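Fixing a Gripper That Won't Let Go of Knitwear
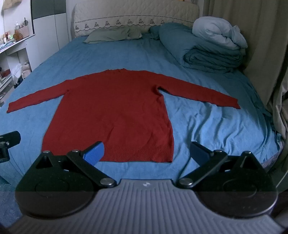
I lost most of an evening to this fault in June, so I'm writing the whole thing down while I still remember which screw did what. The short version: my two-finger gripper would pinch a sweater hem just fine, fold it over, open up... and keep hanging on to the fabric. Then it would back away and drag the half-finished fold right along with it. So annoying!

T-shirts were okay. Pillowcases were okay. Anything with ribbing was a disaster, and ribbing is the bit you want to grab, because it's thick and easy to find by feel.

First, make it safe. Power off before your hands go anywhere near the fingers, and I mean unplugged, with the software stop on top of that. I got my thumb caught in the linkage once with the software stop on (a command was still sitting in the queue) and it hurt for two days. If fabric is stuck in there, cut the power and ease the fingers apart by hand. Don't yank the sweater. You'll pull a loop, and you can bend a finger bracket too.

Next, look at the pads. Press a fingertip on each one and slide it sideways. A good pad feels grabby and even all over. One of mine had gone tacky near the tip, and when I bent back the edge there was red fuzz packed in between the pad and its backing. I picked it out with tweezers, wiped both pads with a barely damp cloth and let them dry completely before powering up again.

That helped, but it didn't cure it. Jasper Kramer, who built the same gripper from the Grevex plans, told me to check the pivots, and he was right. With the power still off, hold one finger and wiggle it. There should be almost no play. One of my pivot screws had backed out a little, so when the gripper opened, that finger lagged and rolled the yarn instead of releasing it. Snug the screw down until the wiggle goes away, then back it off a hair so the arm still swings freely. Too tight and the motor strains, and you've got yourself a new problem.

Last, change the release. I used to open and retreat in one move. Now I open, wait about 200 milliseconds, lower the fingers a touch so the fabric goes slack, and only then back out. It's slower and I don't care.

To test it, spread a sweater flat on a bed, smooth out the hem, and do a run of pinch-and-release on the ribbing with no folding at all. I ran 82 of these and got 2 snags, both right over the side seam. I still haven't figured out the seam thing. If you have, please leave me a comment!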